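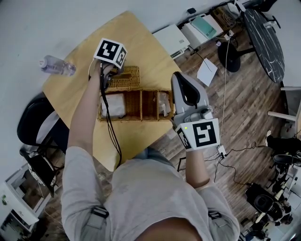
3.2 Collecte des démonstrations bimanuelles

Pour constituer le corpus Ravach, nous avons choisi de nous passer de robot pendant la collecte : l'opérateur tient une pince portative dans chaque main et travaille à son rythme, sur une table ordinaire, avec des objets du quotidien (paniers en osier, sachets, bouteilles en plastique). Cette souplesse nous a beaucoup aidés, et nous gardons un souvenir très agréable de ces longues séances menées avec Encarnación Alcaraz à Marín.

Chaque pince porte un cube blanc dont les faces sont munies de marqueurs fiduciaires noirs et blancs (figure 2). La vue prise depuis la tête permet ainsi d'estimer la pose des deux mains dans un même repère, même lorsqu'un cube se présente de biais et montre deux faces à la fois.

Nous avons enregistré 3 653 démonstrations, dont 2 275 ont été retenues après un premier tri ; les autres souffraient surtout d'une perte prolongée de l'un des marqueurs. Les occultations conservées durent jusqu'à 6 images consécutives et sont comblées par interpolation, suivant la procédure proposée par Ghassan Salameh pour le projet Etik.

Figure 2. Vue de tête au cours d'une démonstration : les deux pinces à marqueurs, de part et d'autre d'un long panier en osier compartimenté.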